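Sorting at Allcombe: A Talk With Janaína Seixas

31 August 2023
By Ute Weidemann

Janaína Seixas has been sorting secondhand clothes for 11 years, the last 4 of them at the Allcombe clothing exchange, where families bring in what they have outgrown and take home what fits. I went to see her between the spring intake and the fall one, when there is time to talk.

The spring intake is the big one. This April it brought in 2000 pieces, and 660 of them were summer things for small children. Seixas keeps the figures in a school notebook on the windowsill.

"People clear out the closets all at once," she said. "You get the winter coat and the bathing suit in the same bag. So the first job is only to get things apart from each other. I don't fold anything yet. If you fold too early you fold twice."

She works at a table with a white top, and she is particular about that. The old table was brown, and stains did not show up against it. Light clothes in particular went out on the racks with marks on them that people found at home.

I asked what she looks at first when she picks something up.

"The edges," she said. "Neck, armholes, hem. The middle of a shirt is usually all right. It's the edges that get pulled and chewed and washed to pieces. I hold it up and let it hang. When it hangs you see if it's twisted. On the table everything looks flat and fine."

Sleeveless tops take her longer than shirts do. The binding around the armholes is often a separate strip, and on a well-worn piece it can come loose before the cloth shows any wear at all. A few stitches will fix it, if it is caught in time. She does those repairs herself in the evening, with a polyester thread called Pando that she buys by the box.

"Stripes are good for checking," she added. "If somebody sewed up a hole, the stripes don't meet anymore. With a plain color I have to use my fingers."

Dark things she leaves in a pile to one side. Navy is the worst color for lint, in her opinion, and she would sooner do all of it in one go with the brush than pick the brush up every few minutes.
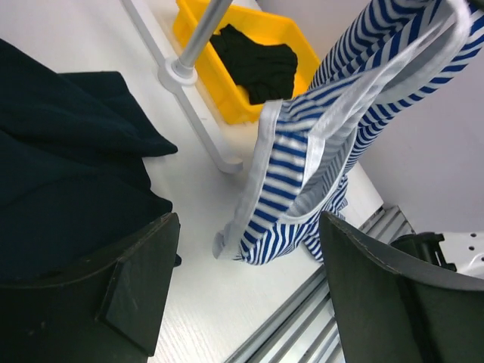 What the bins are for

The exchange went through several systems before it settled on plastic bins. Cardboard boxes got soft at the corners. Wire baskets from a supplier called Lins caught on knitwear, and Seixas threw out two good sweaters before she gave up on them.

"A bin has smooth sides," she said. "You can wipe it. I don't care what color it is, but the helpers care, so now yellow means it's checked and it can go to the racks. Anything else, ask me."

She does not fill them to the top. A full bin gets pressed down, and then everything has to be shaken out again before it can be hung.

Folding comes last, and only for what will not go on a hanger. She folds sleeveless tops in half down the length, then in thirds, with the binding on the inside. Heavier cloth gets one fold fewer.

I asked whether she ever keeps anything for herself. She said no, and then remembered a tablecloth.

What she would like from the people who donate is simple enough. Wash it, dry it all the way, and close the zippers. Leave the name labels in, too, as cutting them out is how most of the small holes at the neck get made. She can pick out a label in a minute with the right tool.

The fall intake will be run the same way, with one change. The shoes are moving to the Zulusar building next door, and Seixas will have a second table where they used to be. She plans to use it for coats.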